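The Button in the Biscuit Tin

I bought the tin for the buttons, and I should say that right away, because people assume I was after medals from the start. I wasn't! My aunt sewed, I sew a little, and a tin of old buttons at the Helholm flea market on a wet Saturday is hard for me to pass up. The seller wanted six dollars. I gave him six dollars and carried it home on my lap on the bus.

Under the shirt buttons and a broken zipper pull was a small bronze cross with a loop at the top and no ribbon. It had a number stamped on the back – 302 – and a maker's mark so worn I needed a lamp held sideways to read it. Tekin. I had never heard of Tekin. Three months later I could bore you at a dinner party about Tekin, and I have.

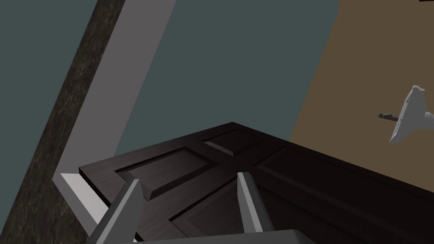 The cross turned out to be a long service award from the Brendatside harbor guard, given for 15 years without a serious black mark. Harbor guards don't get much attention from collectors, who mostly want battles, so there's very little written down. What I found came from a parish newsletter, a reprinted dress manual and a very patient dealer in Hadwood who answered every one of my emails (I sent a lot of emails).

The dealer explained that there were two strikings. The early one has a thick rim and a loop made as part of the cross. On the later one the loop was soldered on, and you can usually feel a tiny ridge if you run your thumbnail along the join. Mine has the ridge. I'll admit I sulked for an evening, as the early ones are scarcer, but then I noticed how soft the edges were on one side only, as if it had rubbed against a coat for years, and I liked it better than any mint one I'd been shown.

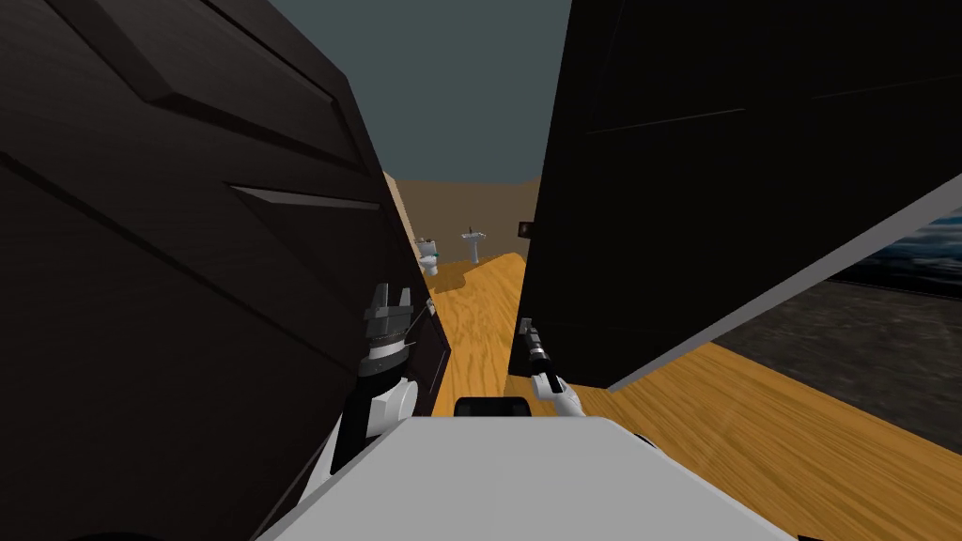 Dark paneled doors, with a narrow gap between them.

Now for the ribbon. The manual calls for green with a white center stripe, and modern copies are cheap and easy to get, but the green is far too bright. I've bought two so far and sent both back. The Hadwood dealer thinks an old length will show up at the July fair, probably stitched to something nobody wants.

As for cleaning, I haven't, apart from a soft dry brush. Please don't polish yours either! I still need to find the roll for number 302. The Brendatside archive is open in the mornings, and I've asked for the box.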